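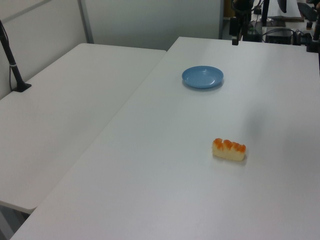
So who picks the matches that get re-shown when a club opens its archive to a vote? Mostly the people who were already in the ground that day.

I went into this expecting the younger fans to swing it, and I was wrong. Tobiloba Mohammed and I sent our questionnaire to 2000 supporters of Gakside, the season after the club put eight old matches up for a public vote, and 1000 of them wrote back. The ones who had been at a match voted for it again and again, even when it was a dull draw in the rain. Younger fans spread their votes all over the place – a cup tie here, a derby there – and so they hardly moved the result.

**Figure 1.** Two white tables, with a light blue plate and a toy piece of sushi on the one at the right.

### 4.2 Why the finals did badly

Cup finals came bottom, which annoyed Hubert Moser no end (he ran the vote for the club and had put two of them on the list). My own hunch is that fans have seen the goals so often they don't fancy the full ninety minutes. Wilder league games did far better, and five people wrote in asking for a match that wasn't even on offer! I come back to them in section 5.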